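Capítulo 4
Lo que queda por hacer: la cocina automatizada y quien trabaja en ella

Cuando una empresa anuncia que va a automatizar una tarea, conviene preguntar quién la hacía antes y qué otras cosas hacía mientras tanto. En Rivance, una firma que prepara y sirve comidas en residencias y oficinas, la tarea se llamaba «reposición y calentado» y figuraba como una sola línea en la descripción del puesto. El proyecto Wukent la descompuso en 88 pasos. El dato se presentó a la plantilla como una prueba de rigor. También puede leerse como el inventario tardío de un trabajo que la dirección llevaba años pagando sin conocer.

Los folletos del proveedor, Lamont, hablan de «liberar a las personas de lo repetitivo». La frase merece cierta desconfianza. Abrir, sacar, comprobar, calentar, servir: en un turno de cocina esos gestos van mezclados con la conversación, con el olfato, con la decisión de tirar algo que todavía no ha caducado pero ya no convence. Wukent se quedó con los gestos. Lo demás no aparecía en la lista y, por tanto, tampoco en el presupuesto.

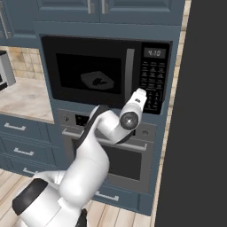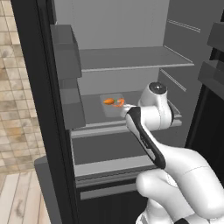
Simulación de la cocina: el brazo ante el teclado del microondas y ante el estante central del frigorífico.

La fase de simulación duró hasta febrero y sirvió para fijar los objetivos del servicio. Ahí empieza el problema que ocupará este capítulo. Una cocina simulada puede repetirse 100 veces con cada objeto en el mismo sitio; la de un edificio con turnos, no. Alguien guarda una fiambrera donde cabe, otro deja un cajón mal cerrado, un tercero cambia de marca de yogur. Para que el sistema cumpliera sus objetivos, Rivance redactó normas de colocación, y esas normas las cumplen personas. El puesto de auxiliar pasó a incluir 16 comprobaciones por turno que antes no existían, todas destinadas a que el brazo encontrara lo que esperaba encontrar.

¿Se redujo el trabajo? Depende de lo que se cuente. El informe interno de Iltden, la consultora contratada para la evaluación, atribuye al sistema 71 horas mensuales ahorradas, pero no descuenta la vigilancia, la limpieza adicional ni las llamadas al servicio técnico un viernes a última hora — partidas que alguien asumió y que figuran bajo otros epígrafes. La categoría profesional tampoco cambió: las auxiliares supervisan una máquina con el salario de quien calienta platos.

Nada de esto demuestra que la automatización sea un error. Hay tareas que pocos echarían de menos, y algunas trabajadoras de Rivance valoran pasar menos tiempo de pie. Pero la palabra «ahorro» exige un complemento: ahorro de qué, para quién y medido por quién. En las secciones siguientes examinaremos los tres métodos habituales para calcularlo, empezando por el cómputo de horas directas.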